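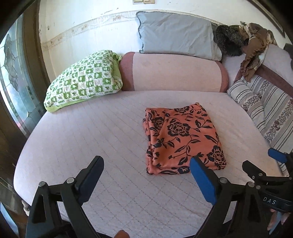 the orange floral, folded, on the pink quilted sheet

Gristside Sewing Board > Fabric & Notions > Prewash or not??

gianni_v
Tuesday, March 16, 2021
Got 7 metres of printed cotton from Lagman, black roses on orange. Want to make two summer dresses for my sister by May. Do I prewash the lot or just cut and go? Label says nothing. Worried the black will bleed.

bobbinhead51
Prewash. Always. Cold, gentle, hang it on the line. Cotton can shrink heaps on the first wash and you dont want that after the zip's in.

Cherry Mae Cabrera
Disagree a bit. I never prewash quilting cotton, I like the crispness for cutting. Dresses though -- yeah, wash it.

tuppence
Zigzag the raw edges first or you'll pull a bird's nest out of the machine. Ask me how I know

gianni_v
No overlocker here. Is pinking ok?

tuppence
Pinking's fine. Or just a long straight stitch, takes 2 minutes

sirnmont_sews
Vinegar in the rinse sets the dye. Mum swore by it.

bobbinhead51
It doesn't, sorry. Not on commercial prints. Wet a corner, iron it onto a white hanky, look for colour. Colour catcher sheet in the wash if it runs.

sirnmont_sews
Well my curtains never ran so

Cherry Mae Cabrera
Lol. Do the hanky test Gianni. Also check which way the roses go before you lay the pattern out, if they've got a right way up you need extra.

gianni_v
Didn't think of that. Pattern's the Lurnetti wrap one, skirt peices are massive. Will do the hanky tonight and wash on the weekend

tuppence
Massive is right. Clear the lounge room floor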